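About Wonwood

Home | About | Courses | Fees | Contact

We teach adults to read the fine print.

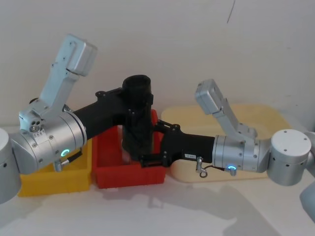

Wonwood started in a rented room in Amstead, after one too many conversations with people who had signed something they didn't understand. Phone plans, gym memberships, rental agreements, extended warranties on a kettle. The paperwork was legal. Whether it was fair is another matter, and we have our doubts.

We run short evening courses on everyday contracts and household money. A course goes for six weeks, one night a week, and costs $199. That covers the workbook and tea. There is no premium tier and no alumni circle, and if you ring us you won't be told that only two places are left.

What we don't promise

You will have seen schools that claim to change your relationship with money. We aren't sure what that means. We can show you how to work out the real cost of a loan, where a cancellation clause usually hides, and how to write a complaint that gets an answer. Some people finish the course and go on paying for a streaming service they never watch. That's their business.

We don't give legal or financial advice. If your problem needs a lawyer, we'll say so in the first week, and you can have your fee back.

Who pays for us

Course fees cover most of it. The rest comes from a yearly grant from the Ait Brahim Fund, which gets a report from us each January and has no say in what we teach. We were offered sponsorship by a lender a while back and turned it down. It was a generous offer, which made us more suspicious.

Our workbooks are printed by Rendamia, a small firm two streets over. They give us a discount on orders of 800 copies or more. We mention it here so it doesn't look like a secret.

Does it work?

We'd like to know too. We sent a survey to 40 past students and 31 wrote back, most of them pleased. People who are pleased tend to answer surveys, so we wouldn't put much weight on it. Sit in on a first class for free and make up your own mind.

Classes are in English. The building has a ramp at the side door, and the centre's car park is free after 6 pm, whatever the old sign says.

Page last updated Friday, October 15, 2021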